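Storkthorpe workshop, bench notebook
May, started 10 am

Carried on with the sorting trial for Draler. Same job as last time: small mixed household odds and ends, the kind of thing that collects on a counter by the end of the week, put into pale containers and taken out again. Running total of items handled since we opened this notebook is 1,776. Got through some 300 before lunch, slower than I wanted.

Order of work:
Cleared both benches and wiped them down. Labels from the old Gurudico stock leave a gummy patch, so I used eucalyptus oil and let it air for 10 minutes before putting anything back.
Emptied the holding tub on the floor and split it into packaging, paper, and small hard things. The small hard things need their own tray. They end up under everything else and get tipped out with the paper.
Put the colour cards back on the shelf. Two had been filed under grey that belong with the blues.

Packaging is still the slow category. Flat printed packs slide over each other, and the shiny ones are hard to tell apart under the bench lamp. Dark colours are easier on a pale surface. White paper is the worst on the same surface, especially with the light straight on it -- the creases wash out and I lose the edge of it. Tried turning the lamp to the wall for one batch and it was better for paper but too dim for reading small print. Would like to try a grey liner. There is an offcut in the Siddiqui box that might fit if trimmed.

Batch 3 notes. Kept this one small on purpose. One purple pack, one small dark item, one piece of white paper. Wanted to see whether the paper was still a nuisance with hardly anything near it. It is.
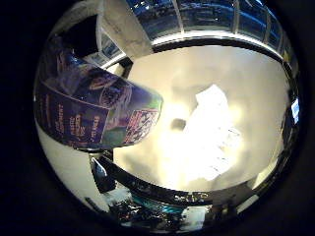 Batch 3, purple pack with the small grey piece and crumpled white paper.

Printing on the pack can't be made out in the photo, so go by colour if matching it to the sheet. I've written it down as "purple, printed" and left the name column blank.

To do:
Trim the liner offcut, try it on the next batch.
Order more trays, the shallow ones. The deep ones are no good for small parts.
Ask Draler whether crumpled paper counts as its own line or goes in with card. I have been keeping it separate.
Move the scales off the end of the bench, they get bumped.

Stopped at 4 pm. Tub is half sorted, lid on, left beside the sink.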